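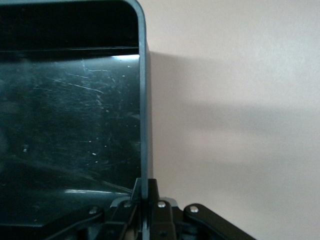 **Wrist camera sees scratches and glare on a dark panel**

Posted by Krisztina Virág, 14th January

Our school club is entering the Burkeo challenge. The arm has to close on the rim of an upright dark panel and hold it. We train on 100 recorded tries and it works on matt card, but on the glossy panel the gripper stops in a different place nearly every time. The glossy part is covered in fine scratches and the wall behind is off-white. Should we record more tries or change the lighting?

**Costel Bucur**

Lighting first. Your edge finder is probably picking up the bright line under the black band, or the scratches. Move the lamp to the side and fix the exposure – auto exposure will jump about with a pale wall next to something that dark. Also check the shadow on the wall, as it starts right at the rim and can pass for an edge. We did this at Carkia last January and went from 81 good grips to 95 out of 100. After that, record again with the lamp in 2 positions.

**ardeleanu_club**

more data. we had 495 tries in the end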